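Laborbuch Tischaufbau, Oktober, 14:15 Uhr

Geschirrsatz Prolirix auf dem weißen Tisch: Becher, Teller, dazu zwei gestreifte Kürbisstücke (Lieferung Vedcombe, Posten 398). Becher hinten links, Henkel nach rechts. Teller in die Mitte, Kürbisse nach Bedarf links, rechts oder auf den Teller. 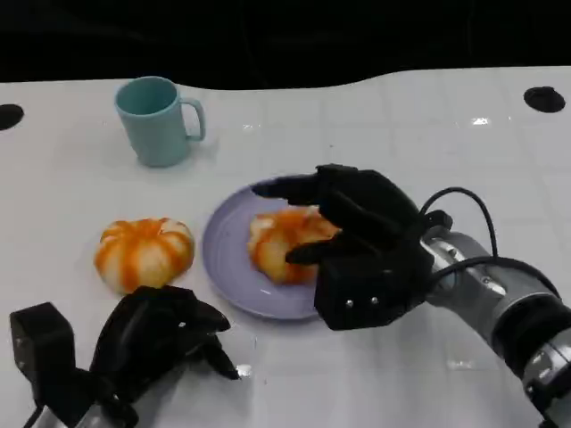

Offener Punkt bleibt die Tischplatte. Die Linien des Rasters sind schwach und taugen nicht als Anschlag, Positionen daher vom Tellerrand aus messen. Abstand Tellermitte zu Becherachse laut Plan 200 mm, Toleranz 15 mm. Die beiden Löcher hinten freihalten. 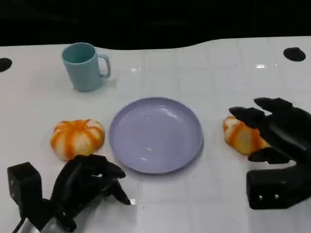
Teller leer, je ein Kürbis links und rechts davon.

Zum Material: Beim Teller Artikelnummer 867 nachtragen, in der Liste steht noch der alte Satz von Sivero. Die Helligkeit der Deckenleuchten notieren, die Platte glänzt und gibt Reflexe. Der Becher ist matt und macht in dieser Hinsicht keine Arbeit. Krümel und Staub vor jedem Durchgang mit dem Tuch abnehmen, auch vom Teller.

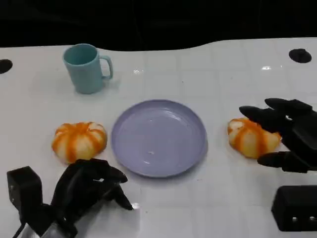 Becher, Teller und beide Kürbisse; Fleck im Teller vorne, hell, sehr klein.

Noch zu erledigen: Ersatzteller bei Işık anfragen, gleiche Farbe. Liste danach neu ausdrucken.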